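Kirsty Bickerstaff has spent most of her career reading log files that somebody hoped would stay unread. She is the lead analyst at Bistinel, a small digital forensics practice, and her current subject is the licence plate reader network run for the town of Rastby by a contractor called Rolland.

Her report, released in June, deals with retention. Under the agreement with the town, plate reads that match no alert are to be deleted after 21 days. Bickerstaff found reads going back over 700 days.

"The deletion job existed and it ran every night," she said. "It removed rows from the main table. It did not touch the search index, and the search index held the full plate, the time and the camera location."

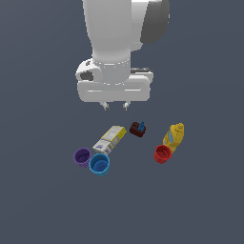
*Rendered view of an arm and gripper above household objects.*

The distinction matters because officers did not query the main table. Their search screen, a product called Travby, read from the index. When a user opened an expired record, the linked photograph returned a 404 error, but the plate, time and location stayed on the page.

"A 404 on the photo gave people the impression that the record was gone," Bickerstaff said. "You could still export the row. I exported 200 of them in one request as a test, with an ordinary account."

## Who could search

Access control was the second finding. Travby asks for a reason before each search, but the field accepts any text, including a single full stop. Zaid Zein, who wrote the access section of the report, said the audit log recorded the reason without checking it against a case number.

"The log is technically complete," Zein said. "It has the user, the time and the plate. What you can't do is sort the lawful searches from the rest, and that is the main use of an audit log."

He would not say whether any officer had misused the system. The team was given no personnel files and did not ask for them. Shared logins at two counters made part of the log unusable in any case - the same account appears at both within the same minute.

Rolland's engineering manager, Osian Samuel, answered questions by email. He wrote that the index was "a performance feature added after the original privacy assessment" and that its contents had since been purged. He did not say when the assessment would be redone. Asked about backups, he wrote that they were "subject to a separate schedule" and did not attach it.

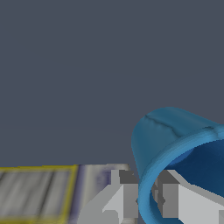

## What a purge covers

Bickerstaff has not verified the purge. Her access ended with the fieldwork, and the town has not asked her back.

"I'd want three things," she said. "The job definition, a row count from the index before and after, and the backup schedule. That is an afternoon's work if they are organised."

She is also cautious about how the problem gets described. Some residents have called the system a secret database. In her view the records support a duller account, in which a developer added an index to speed up searches and the deletion job was never updated.

"The effect on the person whose plate is in there is the same," she said. "The fix is different, though. You need a rule that any new copy of the data gets its own deletion test before it goes live."

The report recommends that rule, along with a mandatory case number and an end to shared logins. Rastby has accepted the last two. The deletion test is still being discussed with Rolland, which says it would require a change to the contract.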